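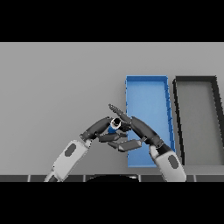 Two trays side by side, blue and dark grey

Yellow patches on fibre prints after storage – fixing or washing?

Asked by Tyra Skjelbred in Darkroom and printing

I print on Janel fibre-based paper, warm tone, glossy. A batch made last August is showing pale yellow patches in the highlights and along one border. Prints from the same box made on other evenings are clean so far. They have all been kept in the same drawer, interleaved, away from light.

My process for that batch:

Developer, as per the leaflet. Acid stop, changed each session. One bath of Hemska fixer at paper strength, 2,000 ml in the tray, made fresh at the start of the evening. Wash in a tray with a siphon, prints turned over by hand whenever I remembered. No wash aid. Air dried face up on screens.

I didn't keep a print tally for that evening, but it was a long one and I was making a lot of test strips, which all went through the same fixer. Water in Grerholm is hard, if that matters.

I would like to know whether this is under-fixing or under-washing, how to tell the two apart, and whether the affected prints can be saved. I also wonder if the paper could have been bad, as the box came from the clearance shelf at Ristić and had no date on it.

3 answers

Accepted answer

From what you describe I would suspect exhausted fixer first, though you should test before doing anything else.

As fixer is used, dissolved silver builds up in it. Past a certain level the silver compounds formed in the emulsion are poorly soluble and stay in the print however long you wash. These break down later to silver sulphide, which shows as yellow or brown and is easiest to see in highlights and borders. Because a tray is agitated unevenly and prints stick together, it often appears in patches.

Residual fixer with a good silver level behaves differently. Thiosulphate left in the paper attacks the image silver, so you tend to see fading and a yellow-brown shift in the image tones themselves, often the lighter greys first. The two faults overlap in practice and a print can have both.

There are separate tests. For residual silver, put a drop of dilute sodium sulphide solution on a damp clear border, blot it after a few minutes and compare with the paper around it. Anything beyond a faint cream means silver is still there. Selenium toner diluted with water can be used instead and smells less. For residual thiosulphate, use the silver nitrate and acetic acid test, again on a border. Silver nitrate stains skin and is harmful to eyes, so wear gloves and goggles. Do the sulphide test with a window open and keep the bottle well away from unexposed paper.

On capacity: the leaflet for Hemska gives a figure for a single bath, but read which standard it refers to. The figure for general work is a good deal higher than the one for prints meant to last, and fibre paper is usually listed lower than resin coated. Test strips count by area. A tray that looks and smells normal tells you nothing about its silver content.

I would move to two baths. Split the recommended fixing time equally between them. The first takes up most of the silver and the second stays fairly clean. When the first reaches capacity, discard it, move the second into its place and mix a new second. After several such cycles replace both. Mark the trays, or use different colours, so that they don't get swapped.

For washing, a sulphite wash aid after a short rinse shortens the final wash considerably. Hard water is not a problem here and generally washes slightly better than very soft water. Very cold water is slower.

As for the old prints: those that are still clean but fail the silver test can be refixed in fresh fixer, then given wash aid and a full wash. Where yellow is already visible, refixing will not remove it. If you have the negative, reprint.

Second answer

Agree with the above. Small addition about measuring. I mix 700 ml for the smaller format and use a new lot each session, then it goes in the waste container for the council site. Cost is low compared with the paper. I write every sheet on a strip of masking tape on the shelf, with test strips added up into whole sheets at the end of each row.

Also don't overdo the time in rapid fixer. Long fixing lets it soak into the fibre base and then it's harder to wash out – and it can bleach the light tones.

Third answer

could be the paper. i had old fibre stock that went yellow all over, but that was fog and you could see it as soon as it was dry. try an unexposed sheet, fix it properly in fresh, and see what the white looks like

Comment from Tyra Skjelbred

Ran the selenium test on a border from the August batch and it stained clearly. A print from another evening stayed white. An unexposed sheet from the box also came out white, so the paper seems fine. I have refixed the ones without visible marks and will set up two baths. Is the masking tape figure per tray or per litre?

Reply

Per litre. Work out the total for your tray from that.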